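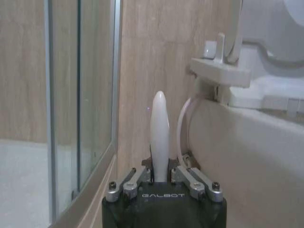

The shower glass, one year on

by Lurdes Calado
December

When we redid the upstairs bathroom I wrote three posts about picking tile and none about keeping it clean, which says something about what I was thinking about at the time. A few people have asked how the beige tile and the glass enclosure are holding up after a year of daily use. The short version is that the tile is fine and the glass is work.

The tile first. We went with a large format from Bemham, beige with a faint streak running sideways through it. My sister says it looks like travertine and my husband says it looks like wood. I wanted big tiles because the old bathroom had small white squares from floor to ceiling, and I spent years on my knees with a grout brush. Fewer seams means less scrubbing. That part worked out exactly as I hoped. I wipe the walls once a week with a damp cloth and do the seams every couple of months with baking soda paste and an old toothbrush. The streaks hide water spots very well. From the door you can't tell whether I cleaned yesterday or two weeks ago.

The streaks also hide soap film, and I didn't see that coming. In spring I ran my hand along the wall at shoulder height and it felt waxy. It looked perfectly clean. Now I go by touch and not by eye, and I do that wall with warm water and a drop of dish soap before anything else.

The total for the wall tile was $700, on sale, plus $22 for an extra tub of grout that I still have in the garage, unopened. If anyone local needs it, let me know.

Now the glass. We chose clear over frosted because the room is narrow and I didn't want it to feel chopped up. With clear glass you see the same tile carry on through the shower, and the room feels a good bit wider than it is. I would make the same choice again. But our water is hard, and clear glass shows every drop.

I tried a few things. Vinegar and water in a spray bottle works if you do it often. It did very little on spots that had been there a month. The Restora glass cream took those off, though it needed two rounds and a lot of rinsing. I also tried a coating from Dodeck that is supposed to make water bead up and run off. It did bead, for five or six weeks, and then I was back where I started. I may not have dried the glass well enough before putting it on, so take that for what it's worth.

What has made the most difference is the squeegee. It hangs inside the shower and the last person out uses it. It takes under a minute. Top to bottom, wipe the blade on a towel, next strip. Then I run a dry microfiber cloth along the bottom edge where the water sits. My son skips this – I can always tell – but even with his mornings left out the glass stays clear enough that I only use the cream every third month.

The enclosure cost $318 to have installed by the crew at Mendes, not counting the glass. They did a neat job with the silicone. One corner near the floor has started to go a little gray and I'm keeping an eye on it. I've been told to leave the door open after showers so the corner can dry out, and we've been doing that since September. So far it hasn't gotten worse.

Other small things I've changed over the year:

I took the shampoo bottles off the floor. They left rings.

I stopped using bar soap in there. Liquid soap leaves less film on the tile and the glass both.

I run the fan for half an hour, on a timer switch. I should have had that put in at the start.

I don't use anything gritty on the glass. I tried a scouring powder on one low spot, and there are fine scratches there now if you catch it in the right light.

Next on the list is the cabinet under the sink, which has turned into a place where half-empty bottles go to stay. I'm going to empty it over the holidays and see what's back there.

Comments (3)

Patty M.
We have hard water too. Try the vinegar warm. It works much better on the old spots, just open a window.

grout_again
Did you seal your grout? Ours went dark by the shower door in eight months and I'm wondering if that was the reason.

Lurdes
Yes, sealed it twice in the first month and once more in summer. Patty, I'll try it warm, thanks.

Contact | © Lurdes Calado | Back to top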